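Flakby Publishes Results of Household Chore Trial

January 21, 2026

Flakby, a maker of software for service robots, today released the results of a trial that asked how much everyday housework a machine can handle without help. The short answer is some of it, slowly.

The trial ran on two systems, Pal and Arnus, in a furnished test apartment. Each was given 31 chores, including setting a table, wiping a counter, folding hand towels and putting away flatware. Every chore was tried 5 times. A chore counted as done only if the machine completed it on at least 3 of those tries with no one stepping in.

Pal passed nearly half of the chores. Arnus passed fewer but was faster on the ones it could do. Both did well with cups and boxes. Neither could fold a towel to the standard set before the trial.

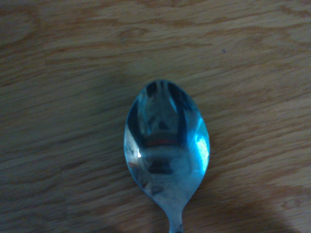
Flatware turned out to be harder than the company expected. Pal and Arnus could both find a fork or spoon on a table, but picking it up was another matter. A stainless steel spoon lying flat on wood leaves very little to get hold of, and its polished bowl throws back bright spots and bent reflections that change with every move overhead. Most failed tries in this group came from closing too high and missing the handle.

"People ask me if they can buy one to empty the dishwasher," said Manikandan Iyengar, head of testing at Flakby. "Today I tell them no. It can clear the cups. You would still be doing the spoons yourself, and you would finish first."

The full report runs 149 pages and covers every try, including the failed ones. It is free on request from Flakby.

A second trial starts in February at Clulotero, a housewares store, where the same systems will restock shelves and sort returned items after closing.

Media contact: Flakby Press Office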